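Moss on picture frames — glue or no glue?
14 replies · 449 views

lilla_b
Okay so I've got a square white frame from a thrift store and a bag of preserved moss left over from a wreath, and I want the green stuff creeping over one corner like it grew there. My sister says hot glue. I'm scared of hot glue (long story, June, a tablecloth). What do you all use?

Rangel_E
Hot glue, low temp gun. Done. People overthink this craft so much.

hannelore.d
Have to disagree with Rangel. Hot glue leaves strings all over and they catch the light on a white frame. I use tacky glue, thin layer, then press and hold. Slow, yes, but you can still slide the clump when you hate where it went — and you will hate where it went the first time!

Share · 7 likes

lilla_b
How long do you hold it though? I have zero patience.

hannelore.d
Through one song on the radio, then I leave it flat overnight.
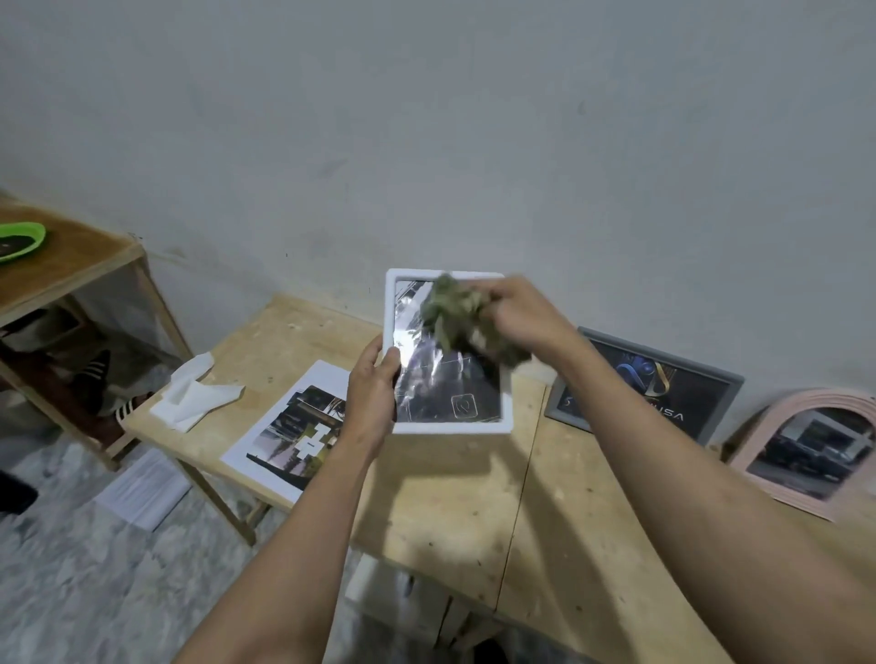 Placement is the part I fuss over way more than the glue. I always try the clump dry in a few spots before I commit, and my favorite is up top toward the right, hanging a little past the edge so the outline of the square gets broken up. Mine is the dried olive kind with tan and yellowish bits in it, and I like that so much better against white than the neon green stuff. Do keep one hand on the bottom corner while you press or the whole thing skates away from you. And keep a tissue on the table!

pastor_rod
Nice color on that moss. I'd take the clear film out of the middle before gluing, personally. It's shiny and every crumb is going to show on it.

hannelore.d
I leave mine in till the end, it keeps the crumbs off the print underneath. Then I brush it with a dry paintbrush.

pastor_rod
Fair. I still think you'd get less glare without it, but it's your wall.

erzsi_illes
Is nobody going to bring up the pink arched one on the right?? I want moss on THAT. All along the curve.

Rangel_E
Please no. Leave the pink one alone.

erzsi_illes
Too late, I'm already shopping for one lol

Share · 3 comments hidden

lilla_b
Update — went with tacky glue, did the top corner, and it's drying on the fridge. One little piece fell off but I kind of like the gap. Rangel, I'll try your way on the next one, promise.

Rangel_E
Low temp. LOW.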